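From: Oanh Ông
To: sernside-robotics-teams
Date: November 5, 2020
Subject: Re: [sernside-robotics-teams] Simulation round: task setup and submission rules

Dear team leads and faculty advisors,

Thank you for the questions submitted since the rules were posted. The message from Hauke Ehlers of the Dekell team raised most of the points we also received privately, so I am replying to it on the list. The answers given in this message apply to all teams and take precedence over the July version of the rules.

Hauke Ehlers wrote:

> Dear organizers,
>
> Our club has four questions about the tabletop task in the
> simulation round.
>
> First, are we permitted to change the layout of the room or
> remove furniture that is not part of the task? Our planner spends
> a good deal of its time on collision checks with objects that the
> arm never needs to touch.
>
> Second, will the objects on the table start in the same positions
> in every scored run? The July rules say "comparable positions,"
> and our members read that in two different ways.
>
> Third, is a run void if the arm brushes against an object that is
> not the target, or is there only a deduction?
>
> Fourth, two of our members have joined from the Alemneh club,
> which is not entering this year. Do they need to register again?
>
> With thanks,
> Hauke Ehlers
> Team lead, Dekell

On the first question, the room must be left as supplied. The table, the arm and its base, the walls and the door are fixed parts of the scene file, and so are the objects that serve no purpose in the task. A planner that handles only a bare tabletop does not meet the learning goals of the course to which this competition is attached. Teams may simplify the collision shapes used inside their own planner, provided that the scene file itself is not edited. The scoring program compares the submitted scene with the original and will reject any file that differs.

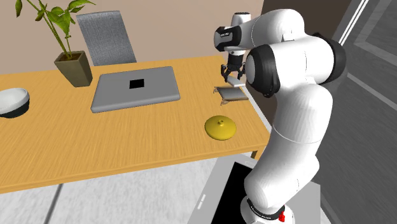
Several teams have asked whether the potted plant and the chair behind the table count as obstacles. They do. The leaves are modeled as solid for scoring purposes, and contact with them is treated in the same way as contact with the pot. The laptop is also an obstacle in every run and is never a target. Teams that have been routing the arm low over the closed lid should check their clearances with care, as the scorer uses the full outline of the gripper and does not reduce it to a single point.

On the second question, the starting positions will vary. The scoring set consists of 50 runs. In each run, the small objects on the table are shifted and turned within limits that will be published with the practice set, while the furniture stays in place. All teams will be scored on the same runs in the same order. The practice set contains 400 layouts drawn under the same limits, and no practice layout will be repeated in scoring. We accept that the word "comparable" was unclear and have removed it.

On the third question, a light touch leads to a deduction and does not void the run. A run is void in the following cases only:

An object falls from the table.
The arm comes into contact with its own base or with the wall.
The program stops responding and has to be ended by the scorer.
The scene file has been altered.

A void run receives no points, but the remaining runs are scored as usual. The size of the deduction for a light touch is set out in section 6 of the rules and has not changed.

On the fourth question, members who move between clubs must be added to the new team by its faculty advisor. They do not need to complete the safety module a second time. Hường Hà keeps the member lists and will confirm each transfer by e-mail. Until that confirmation has been received, a transferred member may attend meetings and take part in practice but may not be named on a submission.

I would also like to draw your attention to three further matters.

The practice set will be distributed through the Brondell course server. Each team will receive one login, to be held by the team lead. Please do not share it outside your club. Toàn Mạch has tested the download from both campuses and reports that it is slow over the wireless network in the evening – a wired connection in the lab is recommended where one is available.

Written reports remain part of the final mark. A report should explain how the team chose its grasp points and how the planner deals with objects that partly block the approach. Screenshots from the simulator may be included and should have short captions. Reports that consist mainly of program code will be returned for revision. Advisors are asked to read a draft before it is submitted and to confirm in writing that the work is that of the students named on the cover page.

Teams that need access to a faster computer may book one of the workstations in Room 112. Bookings are made through Toàn Từ, who will assign time in the order in which requests arrive. Long training jobs must be started from the queue and must not be run directly on the desktop. Jobs found outside the queue will be stopped without notice.

Further questions about the rules should be sent to this list and not to individual members of staff, so that all teams receive the same answer. Questions about grades or personal circumstances should continue to come to me directly.

Sincerely,

Oanh Ông
Coordinator, Student Robotics Competition
Sernside

_______________________________________________
sernside-robotics-teams mailing list
To leave this list or change your delivery settings, please contact the list owner.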